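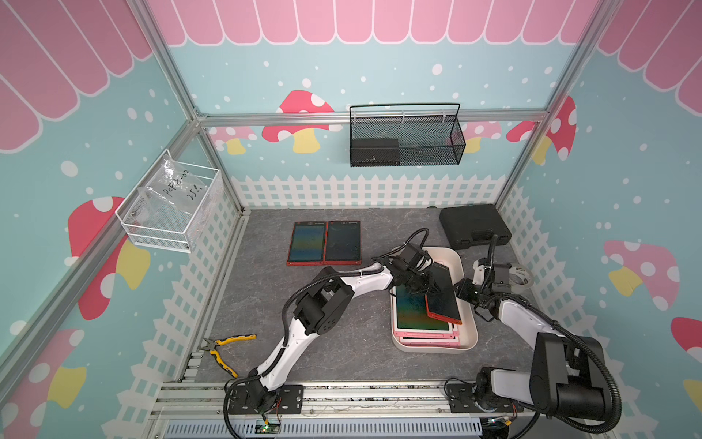
*Attachment 1 – the writing tablets, tray and floor of the booth*

**Ticket 233 – Writing tablets not clearing when the button is pressed**

**Raised by:** Meenakshi Lobo, Dirthorpe
**Product:** Ileck writing tablet, pink frame and red frame
**Supplier:** Tirkolier
**Picked up by:** Aminu Osagie
**Opened:** 14 Oct 2026
**Status:** Closed, with one item carried over

### First message, from Meenakshi

Hello, and thank you for having a proper form to fill in this time (last time I had to ring, and I'm afraid I kept your colleague on the line for most of her lunch).

We bought 44 of your Ileck writing tablets in July for our drawing sessions, some with pink frames and some with red, and on the whole they have been a joy. The children love them, the grown-ups love them, and I've stopped finding felt-tip on the chairs. So please read all this as coming from a happy customer with a puzzle!

The puzzle is that a number of them have stopped clearing. You write on them perfectly well, the line comes up nice and bright, and then you press the button to wipe the screen and it just stays put. On one or two the drawing goes faint but doesn't vanish, so you get yesterday's cat underneath today's house. On others nothing happens at all, however long you hold the button down.

In the picture the pink-framed ones are stacked in the white tray, and there are a couple of the red ones side by side on the floor to the left. I mention the colours because I had it in my head that it was mostly the pink ones going wrong, but now that I sit down to write it out I'm not sure I could swear to it.

Things I have tried already:

- Pressing the button firmly, then gently, then with my thumb flat over it
- Leaving one overnight in case it wanted a rest
- Wiping the screen with a soft dry cloth
- Changing the battery in one pink tablet, with a battery from our own drawer

The battery change made no difference, which rather took the wind out of my sails, as I'd told everyone that would be the answer.

We have a session coming up at the Ibrahim rooms and I would dearly like to have them all working for it. What would you like me to do next?

With very best wishes,
Meenakshi

### Reply from Aminu

Hello Meenakshi,

Thank you for such a full note, and for the picture. It saves a lot of to-ing and fro-ing when somebody has already tried the first few things on our list. I'm sorry the tablets have been playing up when you've got people waiting to draw on them.

I have a few questions, and please don't feel you need to answer them all at once.

1. On the tablets that won't clear at all, could you turn one over and look for the small sliding switch on the back? It has a little padlock moulded next to it. Which way is it pushed?
2. On the ones that go faint, is it the whole screen or just a patch?
3. The top screen in your tray is a green-blue colour, and one of the red ones on the floor looks a good deal darker than its neighbour. Do the faulty ones all look one way or the other to you, or is it a mixture?
4. How old was the battery out of your drawer? I ask with love, as I have a drawer like that too.

The padlock switch is there so that a drawing can be kept. It catches a lot of people, as it's nearly flush with the back and can slide across when tablets are pushed up against each other. While it's locked, the clear button does nothing whatever, new battery or old.

If you could work through the tray when you have a quiet half hour and make two piles, one for "clears after moving the switch" and one for "still doesn't clear", we'll know much better where we are.

Kind regards,
Aminu

### Meenakshi again, the same afternoon

Oh dear. Well, I'm half delighted and half wanting to hide under the table.

I picked up the tablet I'd put the battery in, turned it over, and there was the padlock, pushed right across. I moved it back with my fingernail, pressed the button, and the cat was gone. I'd had that tablet in my hands for the best part of a morning and never once noticed there was a switch on it, and I'd taken the battery cover off twice!

I went through the rest after that with Damilola Oyewole, who runs the sessions with me. She turned them over and did the switches, and I pressed the buttons and scribbled. Most of them came right straight away. To answer your questions in order:

1. Locked, nearly every one of them.
2. The whole screen goes faint. I had one that I thought was a patch, but it was a smear of something sticky and it came off with the cloth.
3. It's a mixture, and I can't see that it means anything. I had light ones and dark ones in both piles, and pink and red in both piles too, so my theory about the pink frames has gone in the bin.
4. I would rather not say about the battery.

That leaves us with six in the "still doesn't clear" pile. They're all unlocked, I have checked them and Damilola has checked them after me. All of them are the going-faint sort. They take a drawing well enough and then hang on to the ghost of it.

Should I send those back to you, or is there more I can do from this end? I don't mind having a go. I'm quite enjoying it now.

Meenakshi

### Reply from Aminu

Please don't hide under anything. You're in very good company with that switch.

The six going faint sound to me like tired batteries. Clearing the screen takes a good push of power all at once, whereas writing takes none, and so a battery on its way out will show up in exactly the way you describe. I'd like you to try fresh ones from a new, sealed packet before we think about posting anything.

When you fit them:

- Put the side marked + facing up, towards you, with the tablet lying on its face.
- Try to handle the battery by its edges. A greasy thumbprint can be enough to weaken the contact.
- Check that the little metal tab inside the compartment is standing up. If it's been flattened, ease it up very slightly with something that isn't metal. A wooden lolly stick does nicely.
- Screw the cover back down before you test. I know it's a nuisance, but these are small batteries and they must never be left where a child could pick one up. Old ones should go straight into a closed container and then to a battery recycling point.

Do let me know how you get on.

Aminu

### Note from Damilola, writing on Meenakshi's login

Hello Aminu, it's Damilola. Meenakshi has gone out for the batteries and the bread, so I thought I'd add something while I had a minute to myself.

I think the way we put the tablets away is what's been moving the switches. We stack them flat, one on top of another, and at the end of a session everybody is in a hurry and they get shoved into the pile sideways. I tried it slowly with two of them and the edge of the lower frame nudged the switch on the upper one. It didn't do it every time, but it did it often enough.

Would it be all right to put a sheet of thin card between them? Or would you stand them on end like books? We have plenty of card. I'm less keen on buying another box, as the cupboard is full to bursting.

Damilola

### Reply from Aminu

Hello Damilola, and what a useful thing to have tried. Card is fine, so long as it's smooth on both sides. Please don't use anything with glitter on it, as it does scratch the screens and we can't put that right.

Standing them on end is also fine, if you can stop them leaning. If you'd like to carry on stacking them flat, the simplest way is to lower each one straight down on to the pile without sliding it. I appreciate that this is easier to write in a ticket than to bring about in a room full of seven-year-olds.

I have passed your finding on to Morenike Bashir, who looks after the instruction leaflet at our end. The switch gets one line on the back page at present and I've long thought it deserved better.

Aminu

### Meenakshi, with results

New batteries in, covers screwed down, tabs all looked at. One of the tabs had indeed been squashed flat, and I eased it up with a lolly stick as instructed and felt tremendously skilled.

Five of the six now clear beautifully. The sixth is a red-framed one, and it still leaves a ghost. I've swapped its battery for one out of a working tablet, and the working tablet carried on working with the other, so I think it must be the tablet itself this time. It has a slight bow in the frame if you hold it up to the window. My suspicion is that it has been sat on.

I have put it to one side with a sticky label saying DO NOT USE, and somebody has since drawn a smiling face on the label.

We've cut the card for the stacks too. Damilola has written "LOWER, DON'T SLIDE" on the top sheet in very large letters.

Meenakshi

### Reply from Aminu

That's a splendid result, thank you both for sticking with it.

A bowed frame would do it, I'm sorry to say. The layers under the screen need to lie flat to clear evenly, and bending it back usually makes matters worse, so please don't be tempted. Send it to us at Tirkolier with the ticket number on a slip inside the parcel. Please take the battery out first, and pad both faces of the tablet well. I can't promise a free replacement until it has been looked at, but I'll see that it gets looked at kindly.

I'm closing this ticket now and carrying the red tablet over as a return. You can still reply here if any of the others misbehave.

Aminu

### Closing notes

| Fault reported | Cause | What was done |
|---|---|---|
| Screen doesn't clear at all | Lock switch pushed across | Switch moved back |
| Drawing goes faint but stays | Weak battery, one flattened contact tab | Fresh batteries, tab eased up |
| One red-framed tablet still leaves a ghost | Bowed frame suspected | To be returned for inspection |

**Storage:** smooth card between stacked tablets, each one lowered on to the pile.

**Leaflet:** Morenike has asked for the lock switch to be moved to the front page, with a drawing. Meenakshi has offered to read the new wording before it goes to print.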